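# Prindmont puts simulation ahead of hardware in kitchen automation budget

Prindmont, the contract catering group, has approved the first stage of a plan to equip its central production kitchens with robot arms. The stage covers simulation software, computing time and staff training. No arms will be ordered before the results are reviewed in November.

The decision follows a costing exercise led by Ruth Arango, the group's head of equipment planning. Her paper compared two routes. The first was to buy a pair of arms at once, install them at the Ríos site and develop the handling tasks on the kitchen floor. The second was to develop the tasks in a simulated kitchen and use the results to write the purchase specification. The second route was chosen on cost and on the amount of floor space it left in use.

Under the approved plan, the simulation licence is charged at 829 euros per seat per month, with two seats taken initially. Computing time is billed separately at the end of each month. The training allowance is fixed at 2,315 euros and covers the engineering staff at Ríos only. Grippers, mounts, guarding and electrical work have been moved to a second budget line, which stays closed until the review.

The simulated tasks are limited to picking, holding and placing common kitchen items on a worktop. Shakers, bowls and knives are included in the object set. The engineering team can change the position and angle of each item between trials, along with the surface finish of the worktop and the direction of the light.
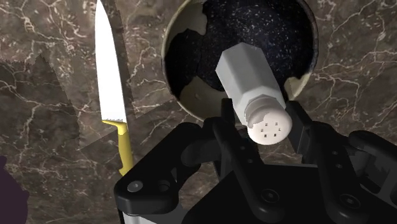
Supplier selection for the software was completed in the spring. Karero, which provides the simulation package, will also supply the object models and a small number of worktop textures. Additional models can be requested at a fixed rate, but Prindmont has asked its own staff to prepare most of them. Dilia, the integrator, has been retained to advise on the arm specification and has no commitment to supply at this stage.

Sheyla Cáceres, who manages the engineering team at Ríos, said the main uncertainty in the earlier proposal had been the gripper. "We had three quotations and no basis for choosing between them," she said. "Opening width, finger length and the clearance needed next to other items all affect the price. We would have been guessing at each one."

The team has drawn up a list of 17 handling tasks for the trial period. Each will be run with at least two gripper models under the same starting conditions. Failed attempts will be logged by cause, with separate entries for dropped items, contact with neighbouring items and positions the arm cannot reach. Tasks involving liquids have been left out, as have those requiring two arms.

Arango's paper notes several limits to the method. Simulated contact forces depend on the friction values entered for each material, and the values for glazed and polished surfaces will need to be measured. Cleaning requirements cannot be tested in software and will be dealt with in the purchase specification. The paper also sets aside an allowance for a short hire period, so that the highest-ranked gripper can be checked on a physical arm before any order is placed.

If the review is favourable, tender documents will be issued to Dilia and at least one other integrator. Delivery times for arms of the required size are currently quoted at about 17 weeks. Installation at Ríos would be scheduled outside production hours, with a second site to be considered once the first has completed a full quarter of operation.

Maintenance cover has not yet been priced.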